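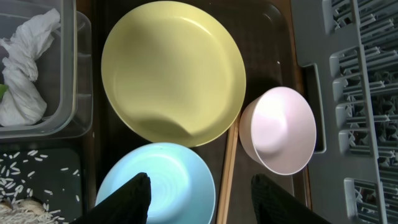 My studio project this spring was a plan to turn the old Endthorpe seed warehouse into housing for apprentices, with a shared kitchen on every floor. I picked the kitchen as my main problem because everybody in our group was fighting over the facade and I wanted something to myself. My first plan was embarrassingly bad. I had drawn a long counter, a sink in the middle and a lot of empty space that I labeled "social." Florante Cabrera, who teaches our section, asked me where the dishes go, and I had no answer. A pale yellow plate, a light blue plate and a pink bowl already take up a good part of a tray, and in my plan there was no spot to set that tray down except next to the stove. So that became the project, really: the stretch between the table and the shelf.

The building first. Endthorpe is a brick box with a concrete frame inside and columns that are closer together than you'd like. The ground floor was used for loading, so it has big doors on the Oakley Street side and nearly no windows at the back. The client in our brief was a made-to-measure housing association called Flulorora, and what they wanted was 100 rooms, small but with a proper door and a window that opens. The total floor area we could use for shared space was 849 square meters. That sounds huge until you take out the laundry, the bike room and the hallways (the hallways ate everything).

My partner was Nuria Yimer. She did the structure and the stairs and I did the interiors, although we swapped for a while in May when I got stuck. We started by taking out two bays of floor slab to make a light well, and then we hung the kitchens on its edge so you'd look across and see people cooking one floor up. Maricel Evangelista, from the year above, told us that light wells also carry smells and noise, and she was right! We ended up putting sliding glass on the kitchen side. I still think it looks better open, but I wouldn't want to sleep next to it.

For the kitchen layout I taped the counter out at full size on the studio floor and we walked through it pretending to carry things. It felt silly, but it changed the plan more than any drawing did. The aisle got wider. The trash moved away from the corner, where you'd have had to reach behind someone's legs. And the sink went to the end, with drying space on one side and a deep landing shelf on the other — Nuria called it the parking lot, and the name stuck, so it's on the final boards too. 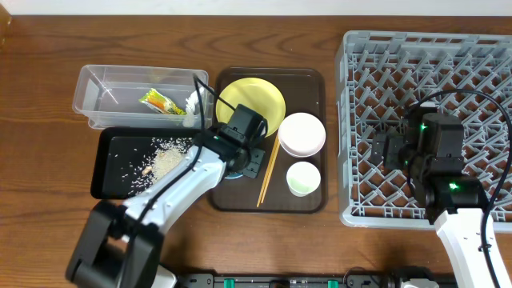

Rice on the black tray, dishes and chopsticks on the brown one, dish rack at the right.

The shelf was first drawn too shallow for a tray to sit straight, so I gave it more depth and took the difference out of the wall cabinets. That cost us some pantry space. Pacita Cabanatuan, our outside critic, didn't love that, and she said people sharing a kitchen fight about food storage way more than about dirty plates. I moved the lockable pantry boxes into the hallway niche between the columns, which at least gives those annoying columns a job.

Materials were the part I enjoyed most. I used the Skamance panel system for the partitions, mainly because it comes down without wrecking the brick, and we kept the old concrete floor wherever it was level. Ronaldo Padilla helped me with the model and cut all the window openings by hand on a Sunday when the laser cutter was down. Thank you, Ronaldo, I owe you lunch.

What I'd change: the ground floor. We put the bike room behind the big doors since it was easy, and that's the best light in the whole building. I'd swap it with the common room and redraw the entrance. The kitchen sections are at the end of the report, and the stair details are in Nuria's half.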